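We use cookies to improve your visit. Accept all | Manage settings

Tidying the Supplement Shelf: speaker notes, Groverholm, 12 July 2023

Start slowly. Let them finish their biscuits.

Ask who has a lid at home with no bottle. Wait for the hands. Put mine up too.
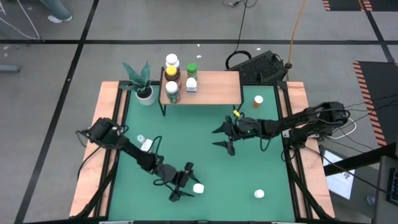
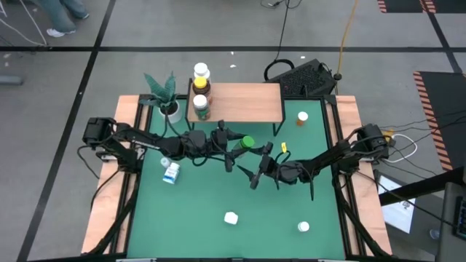 Bottles on the little shelf, caps at large on the green.

Lids first, always. Match each one to its bottle before you move anything else. Abdelilah Chraibi does it the other way round and is still looking for a lid from November.

Then dates. Read them aloud, it hurts more. My zinc had outlived 2 kettles.

Keep the plant. People need something on a shelf that is plainly alive.

Pause for the Pondari handout (page 2, the labels). Questions, then tea.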